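Speaker notes: Getting to Hamstead by public transport
Travel operations session, March 17, 2022

Slide 1. Title. Leave it up until the doors close. Mention that the handout has the timetable references, so people don't copy them off the screen.

Slide 2. Scope. The talk covers independent travelers only, arriving at Temeo by air or rail and continuing to Hamstead. Tour groups use chartered buses and are left out. Cruise passengers are also left out – their transfers are booked by the ship.

Slide 3. Route options. Two routes are in regular use. The coast route runs by train to Mallet, then by local bus. The inland route is a single long-distance bus through Brurex. The distance by the inland route is 142 kilometers. The coast route is longer but has more departures.

Slide 4. Connection at Mallet. Scheduled connection time is 40 minutes. The station and the bus stop are on opposite sides of the river, and the footbridge has steps at both ends. Travelers with heavy bags should take the road bridge. Pause here for the map. Point out the left-luggage office, which closes before the last bus leaves.

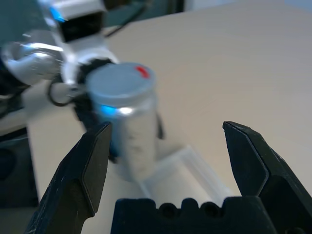
Gripper fingers open, second arm behind.

Slide 5. Tickets. Train tickets are sold at Temeo from machines and at the counter. The machines take cards only. The local bus takes cash only, exact fare preferred. There is no through ticket. A return on the inland bus is valid for any departure within the same calendar month, and this is printed on the back of the ticket in small type. Read the wording aloud.

Slide 6. Season. The August timetable adds an evening bus from Brurex. Outside August, a traveler who misses the afternoon departure has to stay overnight. Rooms in Brurex are limited and most are above the shops on the main street. Recommend booking ahead and calling if arrival will be after dark.

Slide 7. Survey. We had 797 completed forms from arriving passengers. Explain that forms were handed out at Hamstead bus station only, so drivers and cyclists are missing. The most common complaint was unclear signs at Mallet. Price came second. Do not read the full table – it is in the handout.

Slide 8. Changes requested. Signs at the footbridge, a later closing time for left luggage, and a printed timetable at the Brurex stop. The first 2 are with the operator. The timetable case still needs a post to hang on.

Questions. If asked about bicycles: allowed on the train, refused on both buses unless folded and bagged.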